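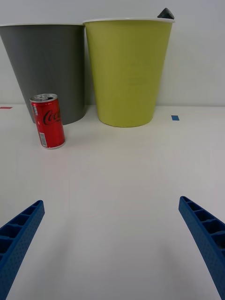

Which bin do drink cans go in? Gray one for cans, green one for bottles, same as it's been since January.

Okay, new bin setup at our place, a little thread. Kam-wah Kwok and I went back and forth on this for 10 whole days. I wanted the big Lunstead sorter. It's 70 bucks and it would have eaten the hallway!! So two plain tapered ones it is, side by side against the wall, gray and yellow-green, white rims. 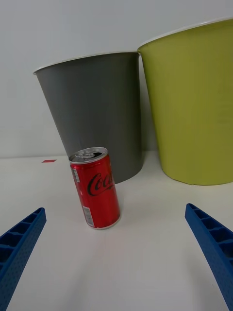
Rules of the house
1. Empty it out first. Please. Sticky bins are how we got ants at the old Sandico apartment.
2. Don't crush the cans, our drop-off on Chung likes them whole.
3. Caps stay on bottles — they get lost otherwise.

Mini cans are my weakness, by the way. Little red Coke, gone in four sips, and then there's another can to sort. 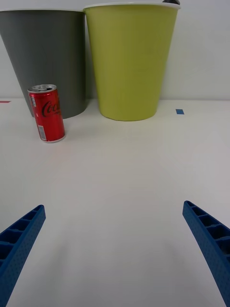 I take everything over when the gray one fills up, so every couple of weeks. Last trip was 60 cans and I felt very rich for a minute (I was not rich).

Black-capped bottles are a green bin thing, even the small ones. 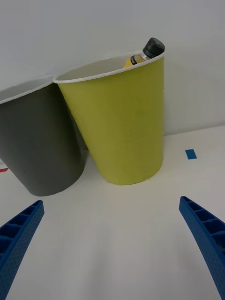

Drita wants to know if she can copy this for her break room — yes, go for it! Just pick two colors people can tell apart before coffee.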